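Keeping a White Counter White (or Close Enough)

March 13, 2019

I grew up with brown speckled counters that hid everything, and I mean everything. You could lose a whole slice of toast on them. So when we moved into the house in Siltstead and I got my first pale, plain, no-pattern-at-all work surface, I thought I'd gone to heaven. Then I made a pot of tea. Then I made a beet salad!

A few of you wrote in after my December post about the pantry shelves and asked how I keep the light surfaces going, so I've finally typed up my notes. Some of this I got from my neighbor Etenesh Sisay, who cleaned vacation rentals for years and has opinions about sponges, and the rest I learned by making a mess.

First, find out what you've got

Laminate, solid surface, quartz, painted wood and marble all want different things, and they can look very much alike when they're white. If you have the paperwork from whoever put it in, dig it out. If you don't, try anything new in a spot behind the toaster and leave it overnight before you go near the middle of the counter with it. I skipped this once on a painted side table with a lemon and baking soda paste, and there is now a lamp that lives on that table permanently.

The everyday wipe

Warm water and a little drop of dish soap. I used to squirt the soap straight on the cloth and wonder why everything felt tacky an hour later. It was soap! Layers and layers of soap. On a dark counter you might never notice, but on white it grabs every bit of dust and goes a sort of gray-yellow. If yours looks dull no matter how much you clean it, try wiping it down three times with plain warm water, changing the water each time, and drying it in between. I did ours and the rinse water looked like dishwater from a church supper.

Dry with a different cloth from the one you washed with. Flat weave is best, the kind you'd use on glasses. Fluffy towels leave fuzz, and fuzz on white is all you'll see when the sun comes in.

Crumbs before water. I know, I know, but I still see my own husband go in with the wet rag first and push oatmeal paste into the corner by the stove.

Look at it from the side

Straight down, a white counter nearly always looks clean. Crouch until your eyes are level with the top and look toward the window, and there are the rings and the jelly. I do this last thing after supper with the overhead light off. Yu-ting Wei, who I share a garden plot with, uses a flashlight laid flat on the surface, and that works even better in winter when it's dark by five.

Stains, the ones I get most

Tea and coffee: baking soda and just enough water to make a paste like thin frosting. Spread it on, leave it ten minutes, wipe it off without scrubbing. Twice if you need to. Not on marble, and not on anything with a high shine, which it can dull.

Turmeric: oh boy. Get to it fast with dish soap, then dish soap again. What's left on ours faded over a week or so by the sunny window. I now mix curry paste on a tray.

Pen and marker: rubbing alcohol on a cotton ball, dabbed, after you've tested it behind the toaster. Don't rub in circles or you'll have a pale blue cloud in place of one line.

Gray metal marks: these look like scratches and scared me to death the first time. Most of ours came from dragging a baking sheet. A damp melamine sponge takes them off with hardly any pressure. Go easy, those sponges are a very fine abrasive and will leave a dull patch if you lean on them.

Sticker goo: cooking oil, wait a few minutes, scrape with an old plastic card, then soap to get rid of the oil. Never a metal blade. Ask me about the notch by the sink. (Don't.)

Clear it all the way, once a day

This is the one that has made the biggest difference at our house. I don't mean shuffle the fruit bowl six inches to the left and wipe where it was. I mean everything comes off one stretch, the whole stretch gets washed and dried, and only the things that belong there go back. I measured mine for a shelf liner once and the long run is 208 centimeters (my tape measure was a freebie and it's metric on the good side), and I can clear and wipe the lot before the kettle boils.

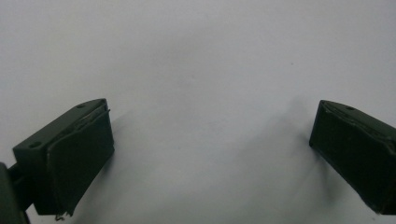 A bare stretch of pale surface, just how I like it.

Anything that doesn't have a home goes in a shallow basket on the stairs, and whoever goes up next takes it. Works about half the time, and half is plenty for me.

Keeping it from getting bad in the first place

Put a saucer by the stove for the spoon, one by the kettle for tea bags. Little felt dots under the canisters, and swap them when they get grubby. Dry the bottom of cans before you set them down, or you'll get a rust ring by morning. I've gotten rust off with lemon juice and salt on laminate, but keep acid well away from marble.

Don't mix bleach with anything, please, especially vinegar or ammonia. I hardly use bleach on counters at all these days. Etenesh keeps hers in the laundry room on a high shelf so she has to really want it.

And wash your cloths! Hot wash, no fabric softener, which leaves a film that ends up right back on the counter. I keep 18 of the flat white ones in a drawer (they were cheap in a big pack) and toss each one in the hamper at the end of the day.

Next time I'll get to grout, which Aurel Vlad has been asking about in the comments since before Christmas. Sorry, Aurel! If you have a turmeric trick that works on the same day, leave it below and I'll try it out on my tray.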